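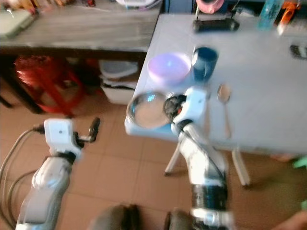
Granolis and Torner publish results of two-arm gripper comparison in household settings

December 24, 2025

Granolis, the robotics testing firm, and Torner, which designs grippers and arm controllers, have published the results of a joint comparison of gripper fingers and control settings for two-arm robots working with everyday tableware. The report, Two Hands at the Table, is available from today to members of the Jiraton programme and will be open to all readers in April.

The comparison was carried out in lived-in rooms, with the furniture and belongings left as they were. Bowls, mugs, spoons and shallow metal dishes were used throughout. Four finger designs were tried with two controller settings, and each pairing was put through the same set of tasks: picking up, setting down, passing from one arm to the other, and placing one item inside another.

"Our clients had been asking for figures that they could relate to a real kitchen or dining area," said Bláthnaid Ó Briain, Director of Testing at Granolis. "A gripper that does well on a clean bench with a single block can behave very differently when it meets the rim of a steel bowl. We wished to publish that difference in plain terms, with the poor results given the same space as the good ones."

Main findings

The report covers some 400 attempts. Its principal findings are as follows.

Narrow fingers gave the best results on thin rims, including those of steel bowls and dishes, but were the least reliable on mug handles, where they tended to slip round the curve of the handle.

Padded fingers were the most dependable on plastic bowls. They performed poorly on spoons lying flat, and in most of the failed attempts the pad pushed the spoon along the table before the fingers closed.

The softer of the two controller settings reduced the number of items knocked or tipped. It also made each task slower, and operators reported that the arms felt late in answering small movements of the hand.

Passing an item between the arms remained the weakest task for every pairing. No finger design reached the level that Granolis had set beforehand as suitable for unsupervised use, and the report makes no recommendation for that purpose.

How the work was done

Both arms were driven by an operator throughout. Operators were given six practice attempts with each pairing before results were recorded, and the order of the pairings was changed from one operator to the next. Where an item was dropped, the attempt was marked as failed and the item was returned to its starting place by hand.

Head-level cameras were used in all sessions. Reviewers at Granolis marked each recording without being told which controller setting was in use. Where two reviewers disagreed, the recording went to a third — this was most often needed for spoons, where a brief touch on the table made it hard to judge the moment of lifting.

Cable routing was also reviewed. Cables that ran down the outer side of the arm gave less trouble than those routed along the inner side, which could catch when the wrists came close together. Torner has changed its fitting guide accordingly.

"We supplied the fingers and then stood back," said Ruairí Noonan, Head of Product at Torner. "Some of what came back was not comfortable reading for us, in particular the results for handles. The finger tip has already been redrawn, and we have asked Granolis to repeat that part of the work." 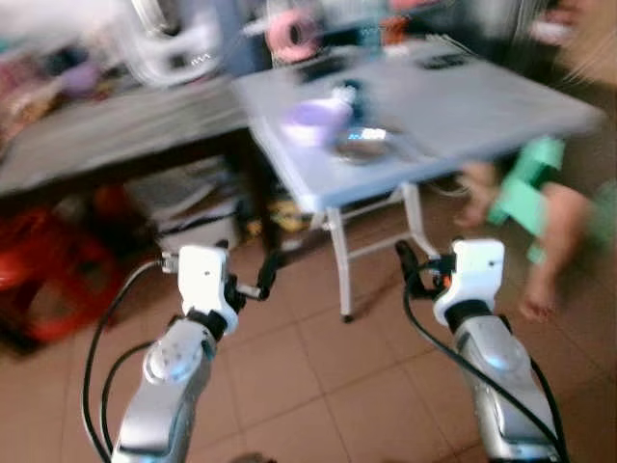
Next stage

A second round of testing will begin in April under the direction of Julián Vallejo, who joined Granolis as Senior Test Engineer earlier this year. It will take in the redrawn Torner finger tip, a third controller setting between the present two, and a wider range of table heights. Glassware is to be added, having been left out of the first round on grounds of safety.

The second round will also compare camera positions. Several operators noted that a view from the head made it hard to judge depth when a gripper was lowered towards the front edge of a table. Wrist cameras will be tried alongside the head camera, and on their own.

Reynaldo Maglaya, who led the operators in the first round, will prepare a short training guide drawn from their notes. It will be issued free of charge to Jiraton members and will cover starting positions for the arms, approach angles for shallow dishes, and the safe handling of the equipment in small rooms.

Ifans, the equipment hire firm, will make the tested pairings available to schools and small workshops for the length of the second round. Terms may be obtained from its hire desk.

About the Jiraton programme

Jiraton is a shared testing programme for makers and users of small robot arms. Members agree a common set of tasks and publish their results in a common form. Its chair is Finbarr Mac an tSaoi, who said: "Members joined so that results from one room could be set beside results from another. This report is the first to do so for two arms, and I expect others to follow its layout."

Notes to editors

Requests for interviews, and for copies of the report in advance of general release, should be addressed to the Granolis press office. Recordings of individual sessions are not available for release.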